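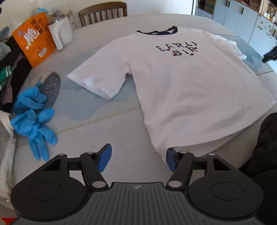
A T-shirt at the hem, with the right fingertip against the lower corner.

Cloth folding results are still reported, in most of the papers I read, as a single success rate. I think this is a mistake, and that the field should stop accepting it.

Our own work is as guilty as any. In April we finished training a folding policy on 3,000 demonstrations recorded with hand-held grippers, and the internal note gave one number. Remigiusz Sadowski asked which shirts had failed and at what stage. We could not tell him without going back through the logs.

When we did go back, the failures were concentrated at the first grasp. If the fingers close on one layer of the hem when two are wanted, every later step inherits the error. The final fold may still look acceptable from above, and a judge working from an overhead photograph will pass it. Under our old rule, 27 such trials had been counted as successes.

The Juliser protocol, which the Relstead group proposed and few people have adopted, scores the grasp, the lift and the lay-down separately. It is slower to annotate. It also needs a written definition of a correct grasp for each garment type, and people disagree about those definitions more than I had expected. Collars are the worst case. I still prefer it, as the disagreement is at least on paper.

Jabłońska's objection is that staged scoring punishes methods that recover from a bad start. This is fair. A policy that drops a corner and picks it up again has done something useful, and the protocol as written gives it no credit. I would add a recovery column and leave the rest alone.

A second point concerns the demonstrations themselves. Of the first 1,000 we recorded, 940 passed our filter, but the filter looked only at tracking quality. It said nothing about whether the person holding the gripper had taken one layer or two. The Clokudov release has the same gap - its metadata lists garment and operator, and stops there. A label for layer count would cost a few seconds per recording.

May 20, 2023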